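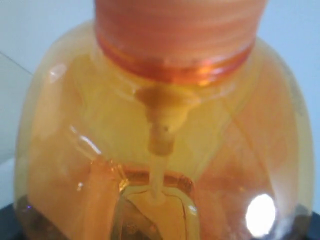
Orangefarbene Flasche mit Steigrohr, Nahansicht

Die Sprühflasche ist ein Behälter mit Handpumpe, der Flüssigkeiten fein verteilt. Im Haushalt ist sie vor allem als Verpackung für Küchenreiniger zu Hause – und technisch ein kleines Wunderwerk!

Aufbau

Ein dünnes Steigrohr reicht vom Kopf bis fast zum Boden. Beim Druck auf den Abzug presst ein Kolben die Flüssigkeit durch die Düse, beim Loslassen saugt er neue an. Durchscheinender Kunststoff verrät dabei jederzeit den Füllstand.

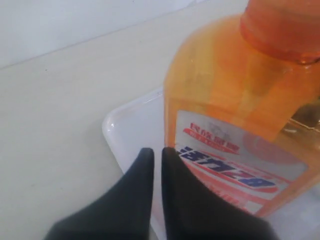

Verbreitet sind Flaschen mit 400 ml Inhalt. Kräftige Farbtöne wie Orange haben sich bei Fettlösern eingebürgert, sehr zur Freude von Sammlern wie Piyumi Matubbar, deren Bestand in Beddale 2.422 Stück umfasst.

Verwendung

Schalen und Siebe aus Edelstahl werden nach dem Einsprühen gründlich abgespült. Gerade feine Siebgewebe profitieren vom Sprühnebel – er gelangt in jede Masche.

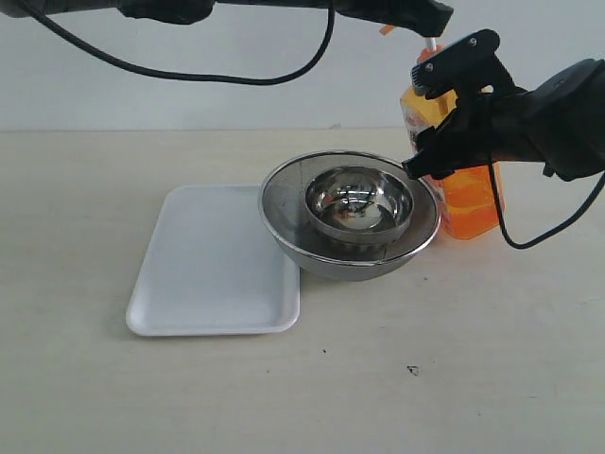 Auch Tischplatten lassen sich so mit wenig Mittel reinigen.
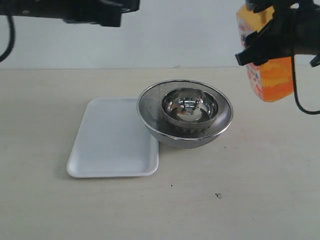

Siehe auch

Zerstäuber
Steigrohr
Küchensieb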